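Choosing a Daycare: Our Household's Review, Part Two

Posted in: Family, Childcare
Filed under: toddler, daycare, fees, settling in

Readers of the previous installment will recall that our household had reduced its list of daycare providers to two, and that a decision was expected before the end of the parental leave period. The decision has now been made. Our daughter, who is 2, began attending Tikance in December, and the present post sets out how the choice was reached and how the first weeks have proceeded.

The two remaining candidates were Tikance, located a short walk from the Warnero bus station, and a center on Akanero Road that had been recommended to us by several families at the library story hour. Both were licensed for the appropriate age group. Both had an opening. Each permitted a morning visit with the child present, and we attended both visits as a full household, including the baby, who slept through the first and objected loudly to the second.
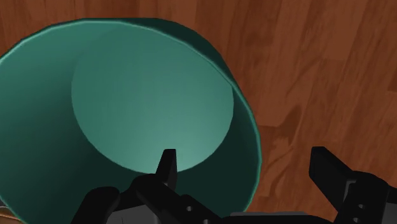
Teal container, viewed from above.

Fees were considered first. Tikance quoted 1,701 dollars per month for full days, with meals included. The Akanero Road center quoted 1,811 dollars per month, also for full days, with lunch to be sent from home. A sibling discount was available at both, although neither could hold a place for the baby at this stage. The difference in price was welcome but did not settle the matter, and it should be recorded that the more expensive center had the better outdoor area by a considerable margin. Our daughter located the sandpit within moments of arrival and had to be carried out of it.

The second consideration was the schedule. Drop-off at Tikance opens at 7:30 in the morning, which allows one parent to reach the office on the early bus. Akanero Road opens at 8:00. On paper the gap is small. In practice it would have required a change to one parent's working hours, and a written request to an employer who had already been generous with leave. Neither parent wished to submit that request so soon.

Naps were the third consideration, and the one on which the parents of this household disagreed. Our daughter naps late and resists any attempt to move the nap forward. Tikance observes a fixed rest period after lunch, with the lights lowered for the whole room. The other center allowed each child to sleep as needed in a side room. One parent held that the fixed period would be a daily battle. The other held that she would follow the example of the other children. The second view has so far been correct, though only on the days when she has also been outside in the morning.

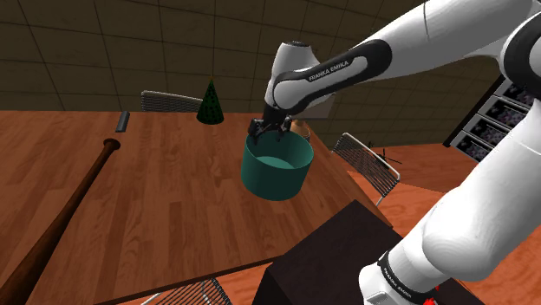
Robotic arm with Franka Emika lettering, holding a teal pot by the rim.

The settling-in process was carried out over two weeks. On the first morning a parent remained in the room throughout. On the second, the parent left for 20 minutes and waited at De Luca, the bakery on the corner, with a coffee that went largely undrunk. The staff telephoned once, to report that she was painting. Absences were then lengthened each day until she stayed through lunch, and after that through the rest period.

It would be inaccurate to describe the process as smooth. The fourth morning was difficult for all parties – there was crying at the gate, and some of it was not hers. A cold followed in the second week and two days of attendance were lost, for which fees remained payable under the terms of the contract. Parents considering any provider are advised to read the absence clause before signing. Ours was on the last page, and we read it on the evening of the first fever.

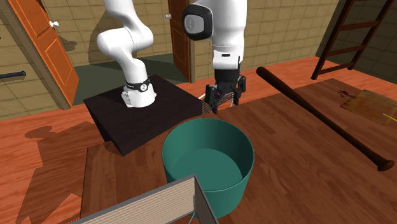 Labeling has also required attention. Every item sent in must carry the child's name, including socks, and the household's supply of name tapes was exhausted within days. A permanent marker has been used since then, with acceptable results on light fabrics and none whatsoever on navy blue. One mitten remains unaccounted for. The spare set of clothes comes home more often than expected, generally in a plastic bag with a knot that requires scissors.

The baby, meanwhile, has the undivided attention of one parent for the first time since birth and appears to have noticed. Morning naps at home have become longer. The walk back from Warnero passes the duck pond, and a stop there has been adopted as standard procedure in all weather except heavy rain.

Several readers wrote to ask whether the Akanero Road place was declined outright. We asked to remain on its waiting list for the baby, and the center agreed to this without a deposit. A further post will deal with packed snacks, the question of the pacifier, and what we were told about toilet training, on which the household's position is still under discussion.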